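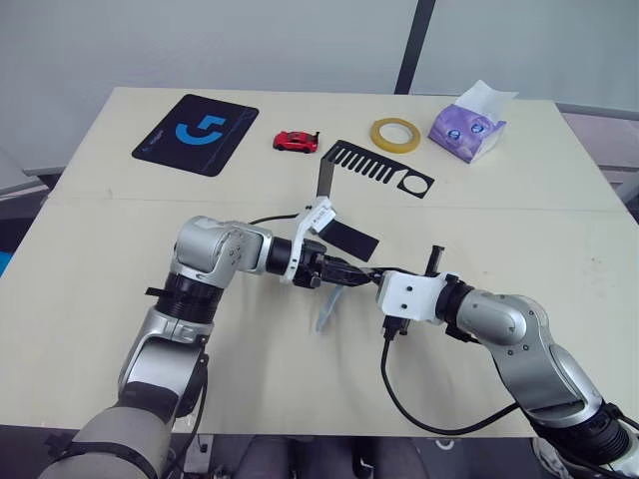
*Reading time: 2 minutes*

## Removing sticky residue from jars, shelves and table tops

I make jam every April and every autumn, so I wash many used jars. The paper label comes off in warm water after one night. The glue stays. For a long time I scratched it with a knife, and I have a scar on my thumb from this. Now I do it in a slower way and the result is better.

**What I use**

- cooking oil, the cheapest one
- baking soda
- an old cotton sock
- a plastic card that is expired
- dish soap

Mix one spoon of oil with one spoon of baking soda until you have a paste. Put it on the glue with your fingers and leave it for 50 minutes. Then rub with the sock in small circles. When the glue makes little rolls, push them away with the card. Wash with hot water and plenty of soap, two times, or the new label will not hold on the oily glass.

My neighbor Ekaette Abubakar uses mayonnaise in place of the paste. It works, I tried it, but the smell stays in the lid.

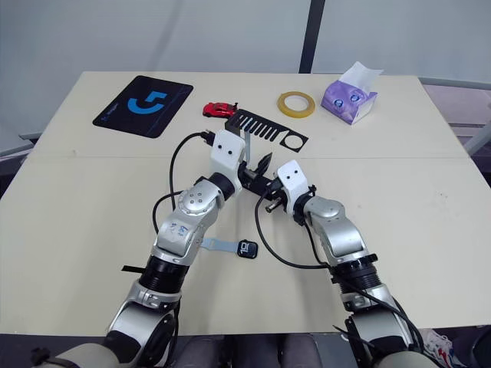

Glue on furniture needs more patience than glue on glass, and I never put the baking soda there, as it can make fine scratches. Use only oil on painted or varnished wood, and try it first on a place that is hidden. My kitchen shelf is from Dundby and the varnish became cloudy after I used alcohol on it. With a table made of two panels, you must also look at the seam between them. Crumbs and old glue like to sit there, and if you pour oil directly on the table it runs into the gap. Put the oil on the cloth first, and clean along the seam with a toothpick wrapped in a thin piece of cotton.

**Price tags on plastic**

Warm the tag with a hair dryer on the low setting, then pull from one corner, flat and slowly. Do not use nail polish remover. I ruined a 500 ml Hatach measuring cup with it, and the numbers are gone.

**Marks from old tape**

If the tape is dry and yellow, oil alone is too weak. Lay a cloth with warm vinegar over it for ten minutes, wipe, and after that use the oil. Vinegar is not for marble or other natural stone.

Wash the sock separately. Oil in the machine gives spots on the shirts, and then you need another page of tips.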